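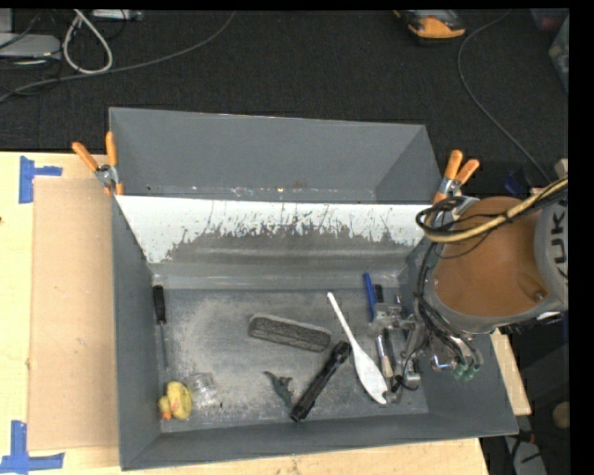 The front bin and its residents, duck included.

Sandlow Workshop: The Drawer, Sorted (Sort Of)

Every shop has one spot where things go when they have no other spot. Ours was the bottom drawer of the Szulc cabinet, and in August Teodor Jasińska announced that it would no longer close. Sekar Nugroho suggested kicking it. We had tried kicking it.

So out it all came, a bin at a time, with up to 20 minutes allowed per bin before somebody got sentimental about a bolt.

The gray bins have put in their years. The white panel between the two has gone gray and scratched across its lower middle, and the floor of the front one is scuffed pale — call it patina, as Sekar does when he'd like to avoid buying new ones. The orange-handled clamps stay where they are.

The screwdriver with the black handle is going back on the wall at Endton, where three people claim it. The dark block near the middle is either an eraser or a brush, and we are taking opinions. The yellow duck is lying on its side and has offered none.

The back bin is down to specks and scraps. Teodor calls that empty. Sekar calls it Teodor's turn with the dustpan.

Claims go to the Wendbridge desk, shelf 3. Unclaimed items go back in the drawer.

Posted 2018-09-26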